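Setting finger height and grip force for soft goods on a two-arm bench build

Plovgate workshop notes, part 3. Written by Ramil Macapagal, with corrections from Charito Ocampo.

Parts 1 and 2 covered mounting the arms and getting them homed. By now both arms should reach the middle of the bench without faulting, and the wrist cameras should be streaming. If either camera drops out when the elbow bends, go back to part 2 and redo the cable loop before continuing.

Rigid parts are forgiving. A block of wood has the same height wherever you touch it, so one taught position will do. Fabric does not behave that way. It rises between the fingers, slides before it lifts, and hides whatever is underneath. The settings below are for cloth items with a bound or hemmed edge: tool rolls, pouches, folded aprons.

What you need

Both arms powered and homed
A flat, light-coloured table surface, wiped down
Feeler gauges
A kitchen scale that reads to 1 g
Masking tape
The Skendard config file from part 1, backed up

Step 1. Zero the finger height

Jog the left arm down with the fingers open until the tips sit just above the table. Slide a feeler gauge under each tip in turn. The two readings should match. If they don't, loosen the wrist collar, rotate it by a hair and check again. Save the height as table_zero. Repeat for the right arm. Do not copy the value across, even if the arms came out of the same box of prints.

Step 2. Set the approach offset

Soft items need the fingers to come in low and close slowly. Set approach_offset to 8 mm above table_zero and closing speed to 15 percent. Faster closing pushes a wave of cloth ahead of the pad and you end up gripping a fold.

Step 3. Choose the grip point

Grip the binding, away from pockets and elastic. Binding is doubled over and gives the pads something with thickness. A single layer of lining tends to slip out as soon as the weight comes on. Stay clear of anything pointed stored in the sleeves — a tweezer tip will mark a pad in one close. 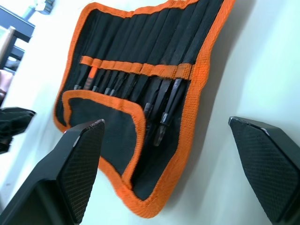
How much grip force does a loaded tool roll need?

Start at the lowest setting that closes the fingers fully and go up one step at a time until the edge stays put during a slow lift. Weight matters less than you would expect, as the first lift only raises one edge while the table carries the rest.

Step 4. Weigh the item and set the limit

Put the item on the scale with everything in it. The Pascual driver takes a payload limit in grams, and it will stop the arm when the estimate goes over. Our test pouch weighs 146 g empty. Enter the loaded weight and add a margin of one fifth. For an item too heavy for one arm, leave the limit alone and use the paired lift in part 4.

Step 5. Test lift

Tape two marks on the table for the corners of the item. Run the lift at low speed with a hand on the stop button. Raise one edge a few centimetres, hold, and lower it. Look at the corners against the tape. If the item has crept towards the arm, the grip point is too close to the centre. If it has swung to one side, the pads are not parallel and you need to go back to step 1.

Do this 3 times before changing any setting. One good lift tells you very little.

Step 6. Check both wrist views

With the fingers at approach height, each view should include both pads and the edge to be gripped. Black cloth against black fingers is hard to separate, and a coloured binding helps a good deal. Han-gyeol Geum recommends locking exposure by hand. On auto, a white table makes the camera darken everything else, and sleeves and pockets lose their detail.

Faults seen so far

Fingers close but report no contact: the threshold is set for rigid parts. Halve it.

Edge lifts, then drops: dust on the pads. Wipe them with a damp cloth and let them dry.

Arm stops partway with a payload error: the item has snagged on the second gripper. Park that arm further back — the default park pose in the Warkanel profile is too close for anything wide.

Pads wear at the upper edge: closing height is too low and the tips are scraping. Raise table_zero slightly.

Save the config under a new name when done. Part 4 covers lifting with both arms and needs these values unchanged.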